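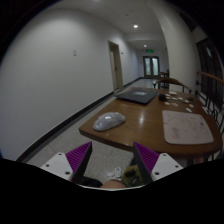 What happens to the books members return after a buddy read? They go into the swap box, and the box goes to the next person on the list. You don't have to have taken part in the read to be on the list.

We get asked that one a lot, usually by people who joined after the box started, so it seemed like a good way into this month's item. The rest is about the fall and winter reads, the change to the review archive, and what we're picking up next.

The last buddy read was Sanurwood, which is a long book. The edition most of us had runs past 1,000 pages with the family trees and the glossary. We set 40 pages a day as the pace and a lot of people fell behind in the second part, where the story leaves the river towns and spends a long time at the sawmill. If you stopped there, I'd suggest skipping to the chapter with the auction and going back later if you feel like it. You won't be lost. Two characters have died by then, but the book tells you about both deaths again.

Opinions were mixed. The people who liked it liked the grandmother chapters best and wanted more of them. The people who didn't thought the author explained the land dispute too many times. I'm in between. I gave it three and a half stars on my own blog and have since moved it down to three. The ending was rushed for a book that took its time everywhere else, and the letter on the last page answers a question I had stopped asking by then.

Eusebio Ccori posted a long review that goes into the translation. He has read it in both languages and says the English drops most of the jokes in the market scenes. He put a few of them side by side with his own version, and they do read differently. The shopkeeper, who comes across as grumpy in the English, is mostly teasing people. It's worth your time even if you gave up on the book. He also posted a shorter piece on reading with a dictionary on your lap, which got more comments than the review did.

The short read that ran alongside was Dornska, a mystery set on a ferry. Most people finished it in a couple of sittings. There was some argument in the comments over whether the cook could have known about the second key. I went back and checked, and he could have, but only if he was in the galley when the captain was talking, and the book never says so. A few people guessed the answer early and still enjoyed it. It's the first of a series. The second one is out in paperback and the library system here has several copies, with short waits.

Now the archive. Up to this point, review links have been kept on one long page, in the order people sent them. That worked when there weren't many. There are more than 300 now and the page takes forever to load on a phone. I've split it into pages by author's last name, with a second listing by title for people who search that way. Anthologies are listed under the editor. If you reviewed a book that has two authors, it's under the first name on the cover.

A few things to know if you have links in there:

Old links still work. I didn't change anything on your end and you don't need to send them again.

If you moved your blog to a new address, your links may go to a dead page. Send me the new address and I'll fix all of them at once. Please don't send them one at a time.

Star ratings are gone from the listing. People use different scales (five stars, ten points, letter grades, one person uses cups of tea) and there was no fair way to line them up. The ratings are still in your own reviews, where they belong.

Spoiler tags stayed. If your review gives away the ending and isn't tagged, I may add the tag myself.

The next long read is Rivadeneyra. It's a novel in the form of a printer's account book, and it's easier going than that makes it sound. Each entry is a page or 2, so it's a good one to read on the bus or in a waiting room. The first few entries are mostly paper prices and debts, and then the apprentice turns up and things get moving. There's an audiobook, but I tried the sample and wouldn't recommend it unless you already know the story. The narrator reads out every date and sum in full, and it's hard to tell who is speaking.

We'll discuss it in three parts, with a post for each part on the main page. Comments stay open, so there's no penalty for being slow. If you're reading ahead, please keep to the post that matches where the conversation is. Last time a couple of endings got out early and I had to take comments down, which I don't like doing.

For the short read, we're going with Bitotari, a collection of stories. It won the vote by a small margin. Pick any story you like and post on it. We don't need everyone on the same one. The title story is the longest and the one most people have heard of, but I thought the one about the two sisters and the bread oven was better. The last story depends a little on the one before it, so read those in order.

Back to the swap box for a minute. It's heavier than it should be. Take at least one book out before you put one in, and if you're adding a hardcover, take out a hardcover. Paperbacks with loose pages should be recycled. The box got very expensive to mail this time and the person paying was nice about it, but we shouldn't do that to people. If you can't cover the postage when your turn comes, tell me and you can be skipped or we'll work something out. The list of what's inside is taped under the lid. Update it, even if your handwriting is bad. Advance copies shouldn't go in the box at all, because some of the publishers who send them ask that they not be passed on.

My own reading has been slow. I finished one cookbook (I do read them front to back), gave up on a biography at the part about his school days, and reread an old favorite with the cover falling off. I have a stack of review copies I said yes to in August and haven't opened. If you run a blog and have a system for keeping up with those, I'd like to hear it. So far mine is a pile on the stairs.

Suggestions for the spring reads can go in the comments or by email. Give the title, the author, and a line on why. Please check that it's in print or easy to find used before you send it in.

Recent items
Sanurwood, part three: discussion post
Dornska and the second key (spoilers)
Eusebio Ccori on reading with a dictionary
How to join the swap box list
Vote results: the next short read
Books we didn't finish and why
August wrap-up and new blogs to visit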